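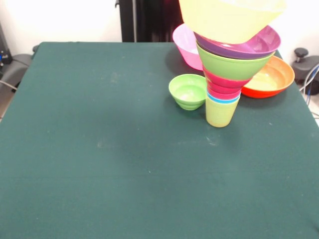
I bought the Radow picnic set because Elsa Solheim has it and hers takes up one corner of one shelf. Mine does too, now, after roughly 35 attempts at putting it away. The cups go inside cups, the bowls go inside bowls, and you are left holding one more bowl than the pile seems willing to accept.

It's light, it's bright, and it doesn't slide around on a cloth. The colors are loud enough to be seen from the next yard. I've had the set since September and so far nothing has cracked, including the bowl I dropped on the patio.

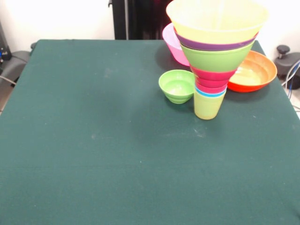
Storage is where I have opinions. The Radow people say the whole thing nests, and I suppose it does if you have an evening free. My own method puts the bowls on top of the cups, small end down, so you get a tower with a yellow-green cup at the foot and the big pale yellow bowl up top like a satellite dish. I wouldn't carry it across a room. I wouldn't sneeze near it either.

The bowls are better than the cups. The big ones take a real salad, and the small green ones are right for olives or for a child who claims to want olives. 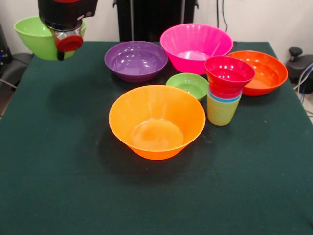
The cups are fine. They stick together when stacked damp, and prying them apart before coffee is no way to start a morning. My old Lundgren set never did that, but it was beige and I hated it.

Four stars. Lids would have made it five.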